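Singing without the organ

Our organ at Darnora has been out of action for seven weeks now, and I have to confess I'm enjoying it. The blower motor went in the middle of the second hymn – a long sigh, then nothing – and we finished the last three verses on our own. I was up in the choir stalls and I could hear people I'd never heard before! There's a real bass section hiding near the back door.

We've gone without ever since. I give a starting note from my old pitch pipe and away we go, usually a bit too low and always slower by the end. We've stuck to tunes everyone knows by heart, so there are nearly 40 hymns I feel safe picking from, and I've had a few grumbles that we've done the same evening hymn twice this month. Fair enough (it's my favourite, I'll own up to that).

The people at Trurkik, who are doing the repair, hope to have the motor back to us in April. Until then I'd love to try some rounds and a few sung psalms with a simple response. If you've ever sung with the Sundeo choir across the river you'll know the sort of thing – one line, easy to pick up, no book needed. 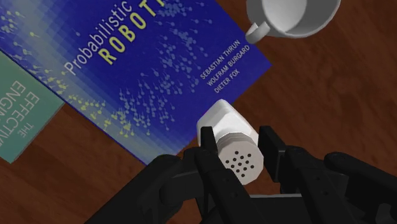 Page last changed: February 21, 2025

There'll be a short practice before the morning service for anyone who'd like to learn the responses. It takes 30 minutes and you don't have to read music. Come in by the side door, as the front one will still be locked, and bring a jumper because the heaters are slow to get going. Kids are welcome too, and they tend to pick up the rounds quicker than the rest of us. Spare copies of the words will be on the table by the font, in large print as well as the normal size.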